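Home | Projects | Student Reports | Contact

Desk Reset: A Small Study of Clearing a Study Room
Ataberk Karaca, Skestulska Design Workshop

For my term project I picked the least glamorous topic on the list, tidying, and I ended up loving it! The question was simple: if a student cleans up a study room one area at a time, which area makes the biggest difference to how the room feels to work in?

Method

I split the job into 2 rounds, desk first and floor second, and gave each one 15 minutes on a kitchen timer. After each round I wrote down how ready I felt to sit and work. The desk rule was that only the monitor and the keyboard had a permanent home, and everything else had to earn its way back.
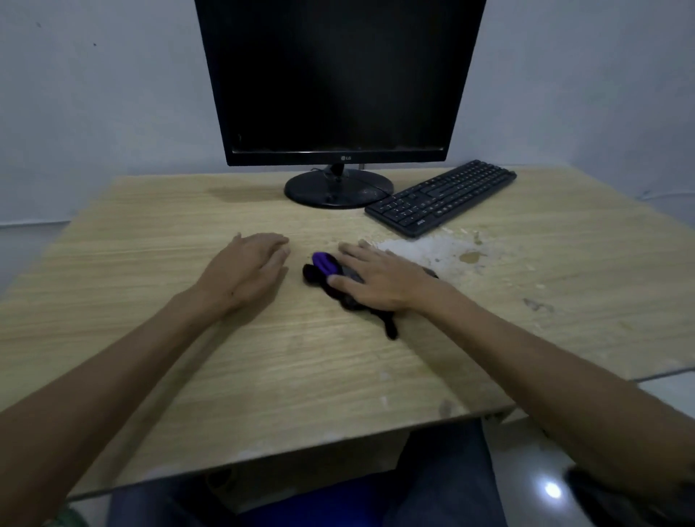

I'm a big fan of this rule. Once you have a wide stretch of bare wood in front of you, you start noticing what you used to pile on it (receipts, mugs, a Flondavport bus schedule from January). I also tried the keyboard in a few different spots, and pushing it off to the side gave me plenty of space for handwriting.

The floor round was mostly trash. Takeout leftovers are bulky, so I tested a tip from the Akyol housekeeping handout: nest the clear plastic food containers before they go in the bag, and keep one hand on the rim of the bag while you push the stack down. It saves so much room, and the bag doesn't slide into the bin.

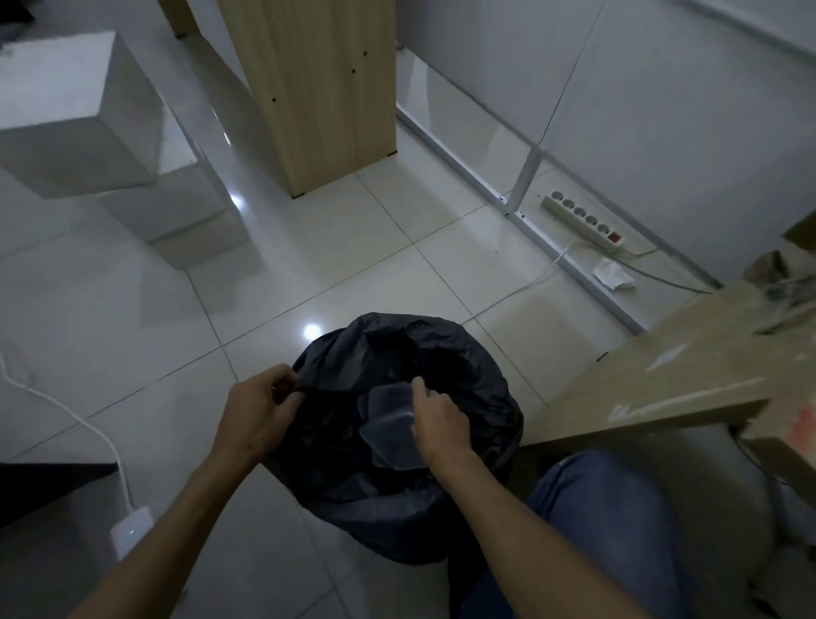 Results

The desk round won easily. I wrote 637 words of my history essay that Thursday evening, which is a great night for me. The floor round felt less dramatic, but walking in the next morning was a real pleasure.

Next Steps

I want to repeat this with 18 classmates and use the Ritix checklist for scoring, so that everybody rates their room the same way.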